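Residential Services Newsletter
Staff Profile: Branwen Morris, Head of Dining, Atstead House

When Branwen Morris joined Atstead House as head of dining, the residence served lunch at noon and supper at five, and the kitchen was locked at seven. She has since changed all of those arrangements. Ms. Morris met with the newsletter on March 4, 2019, to discuss the new meal program and the plans for the coming year.

The residence is home to 64 older adults, many of whom moved from their own houses in Trosbridge. Ms. Morris said that her first month was spent listening to them at meals.

"I sat at a different table every day and asked what people used to eat at home, and when," she said. "A good number had never eaten supper at five in their lives. Mr. Bárány told me he had eaten at eight for fifty years and saw no reason to stop."

Tamás Bárány, a resident of the east wing, confirmed the account. "I told her that five o'clock is for coffee," he said.

Under the present schedule, supper is served in two sittings, and residents may change from one to the other by telling the dining room before lunch. A small pantry on each floor stays open through the evening with bread, cheese, yogurt, and fresh fruit. Ms. Morris said the pantries were the part of the plan that met with the most questions from management, chiefly over cost and food safety.

"We agreed on a trial of 2 months," she said. "Less food came back on the supper trays, and the night staff had fewer calls for snacks. After that the pantries went into the regular budget."

The yearly allowance for fresh fruit was set at $4000. Spending for the first full year came to $3840.
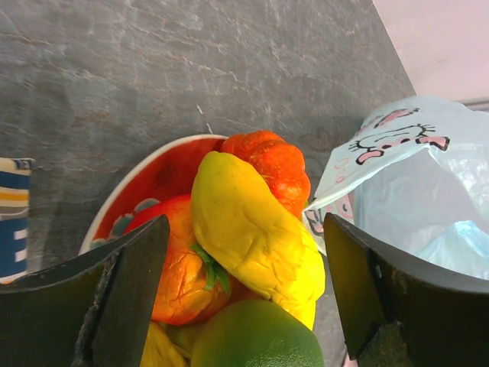

Fruit in a red bowl with a white rim.

Purchasing has also changed. Produce is now ordered from Michalík, a family wholesaler that delivers before breakfast, and Attila Bíró, the assistant cook, checks each order at the door. Mr. Bíró said that softer fruit is requested for residents who have trouble chewing, and that pears are held back a few days when they come in hard.

Asked about special diets, Ms. Morris said that the kitchen works from a card for each resident, reviewed every March with the nursing office. She would like to see the reviews take place more often. "People's appetites change with a new medicine or a bad winter," she said. "A card written last spring may be of little use to the cook today."

She was also frank about what has not gone well. A breakfast buffet was withdrawn after residents who use walkers reported that they could not carry a plate safely. Breakfast is again served at the table. "I should have tried it with a walker myself before we moved the furniture," she said.

Plans for the coming year include a printed collection of residents' recipes, to be edited by Botond Magyar of the activities office. Dishes from the collection will appear on the Sunday menu with the name of the resident who gave them. Mr. Magyar is accepting recipes in any language and will arrange help for those who prefer to dictate.

Residents and relatives who wish to comment on the meal program may speak with Ms. Morris in the dining room after lunch on weekdays or leave a note at the front desk.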